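Shanthi Kanagaratnam on why shared tables wear out from cleaning

Shanthi Kanagaratnam has managed surface maintenance at Britutcombe, a group of rented workrooms and studios, for four years. Before that she tested floor coatings at Pirkareck. Her view is that most tabletops in shared buildings are damaged by the people cleaning them.

"Spills account for very little," she says. "The usual cause is too much product, left too long, wiped off with the wrong cloth."

Her log covers 342 tables. Each entry records the finish, the date of the last recoat and the cleaner in use. In June she moved the log from paper to a spreadsheet, which let her sort by finish for the first time. Oiled tops were failing well ahead of lacquered ones — mainly at the corners and along the edges where people sit.
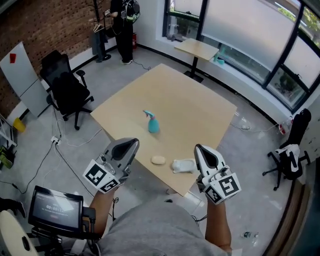
Kanagaratnam divides cleaners by pH and ignores most of what is printed on the front of the label. Anything strongly alkaline is kept off oiled wood, and solvent products are kept off lacquer. A trigger bottle, like the turquoise one on the light-wood table, is her preferred format for daily work, on the condition that the liquid goes onto the cloth first. "Spray the top directly and you get droplets that sit there. On an oiled surface each one can leave a ring."

She dilutes in batches and writes the ratio on the bottle with a paint marker. Refilling over an old mixture is not allowed. Bottles are emptied, rinsed twice and left open overnight.
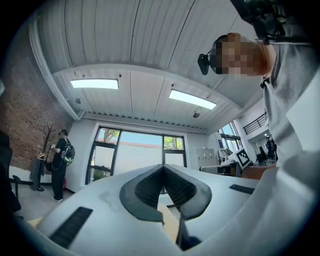
The cloths get the same treatment. Microfiber is washed without softener, which coats the fibers and reduces pickup. After 39 washes a cloth is moved to floor duty. She arrived at that number by weighing the water each cloth would hold, and she admits that another building with harder water would get a different one.

Her colleague Minttu Kuusisto handles recoating. Oiled tops are sanded lightly with the grain, vacuumed, and given two thin coats with a night between them. "People want one thick coat," Kuusisto says. "It stays tacky and picks up lint."

Asked about disinfectant, Kanagaratnam is brief. She uses it where food is prepared and follows the contact time on the label, then wipes with plain water. On ordinary worktables she uses a mild detergent — and a dry cloth straight after.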